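Section 4. Setting Up Your Course Gradebook

Mulley is the homework and grading companion to the Clondorell quantitative reasoning textbook. If you have never taught from the textbook, Mulley will still work, but the chapter names will seem to come from nowhere. Set aside an hour, close your email, and have your syllabus within reach. The version you handed to students, please, and not the one you meant to write.

4.1 Before you begin

You will need your instructor access code (inside the front cover of the desk copy, under the scratch-off strip), a class list, and a decision on how much homework counts toward the final grade. People tend to arrive without the third item. Mulley will wait, but it logs you out after a while and keeps nothing you haven't saved.

Note: The access code does not contain the letter O. If you see one, it is a zero.

4.2 Creating the course

1. Sign in and choose New Course from the menu on the left.

2. Type a course name. Students will see this exactly as you enter it, so "Math for people who hate math" is a choice you will be living with until June.

3. Pick your edition of the textbook. Problem numbers changed between editions, and Mulley will assign you the wrong ones without a flicker of remorse.

4. Enter the start and end dates of the term.

5. Press Save. Press it even if the page looks saved.

4.3 Setting the total points

Mulley counts everything in points and turns them into a percentage at the end. A new course starts with a total of 1,000, which divides nicely and makes the homework look important. You can change the total to anything you like, but do it now.

Caution: Changing the total after grades have been entered rescales every score in the book. A quiz that was out of 20 may come back out of 17.4. Students notice this sort of thing faster than they notice a due date.

To divide up the total:

1. Open Categories and choose Add.

2. Name the category (Homework, Quizzes, Projects, Final).

3. Type the points it is worth. If homework is worth 180, type 180. Do not type a percent sign -- Mulley reads it as a formula and will spend some time thinking about it.

4. Repeat until the Unassigned line at the bottom reads zero. If it reads less than zero, you have promised your students more points than exist. The textbook has a fine chapter on household debt that covers the feeling. 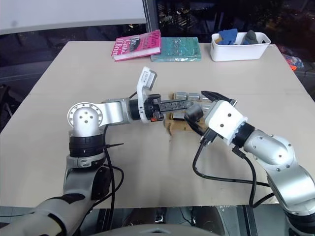
Gervasio Bravo: I set mine up in percentages the first year and spent the break converting them back by hand. Use points. Also, step 4 should mention that extra credit goes in its own category, or it eats into the total.

He is right, and the extra credit category is now described here. Choose Add, tick the box marked Outside Total, and give it a cap. Leave the cap blank and it is treated as infinite, a concept best saved for another course.

4.4 Dropping the lowest scores

1. Open the category and choose Rules.

2. Under Drop Lowest, enter the number of scores to ignore.

3. Choose whether a missing assignment counts as a zero that can be dropped. The default is yes.

Note: Drop Lowest compares percentages, so a poor score on a tiny quiz will be dropped ahead of a slightly less poor score on a large one. This is a weighted-average problem and makes a decent warm-up for Unit 8, if you would like to get some use out of the complaints.

4.5 Rounding

Mulley stores every grade to 4 decimal places and shows one. You may therefore see two students who both appear to have 89.5, one with a B and one with an A. Neither will accept your explanation.

To round before letter grades are assigned, open Grade Scale, turn on Round First, and pick Nearest Whole. Write the rule into your syllabus too. Mulley has no opinion on whether 89.5 deserves an A, and it does not answer student email.

4.6 Importing a class list

1. Save your list as a CSV file with one student per row.

2. Put the family name in the first column, the given name in the second, and the student number in the third.

3. Choose Import, select the file, and look over the preview before you accept it.

Caution: Spreadsheets like to remove leading zeros from student numbers. Format that column as text first. Accented letters and long names come through intact (we test with Hallgrímsson), provided the file is saved as UTF-8. If the preview shows question marks where letters ought to be, cancel and save it again.

If you are moving from the older Unau gradebook, export from there with headings turned off. Unau puts the course title in the first row, and Mulley will enroll it as a student. It will then fail the course, and your class average will go down with it. To remove it, open Roster, select the row, and choose Withdraw.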